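Witbridge Staff Forum > Operations > Garment Folding Automation

A_Dabbas (Moderator)
Members are invited to comment on the change in duties at the Trekel laundry. Folding demonstrations with the hand-held grippers now form part of the regular shift.
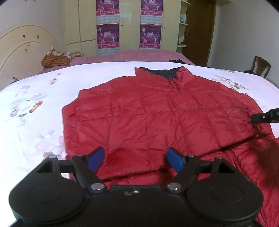 Quilted jacket, laid out face up with two grippers over it.

ikar27
I request that hourly targets be suspended for demonstration work. A puffer jacket takes longer with grippers than by hand.

hà_line2
I respectfully disagree. Targets should be revised and kept. Without them, our hours cannot be compared with those of the pressing line.
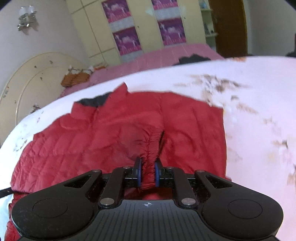 Sleeve end held between the fingertips.

ikar27
Sleeves are precisely my concern. The present target was written for hand folding.

A_Dabbas (Moderator)
Both positions will be forwarded to management. Current pay grades remain in force through January.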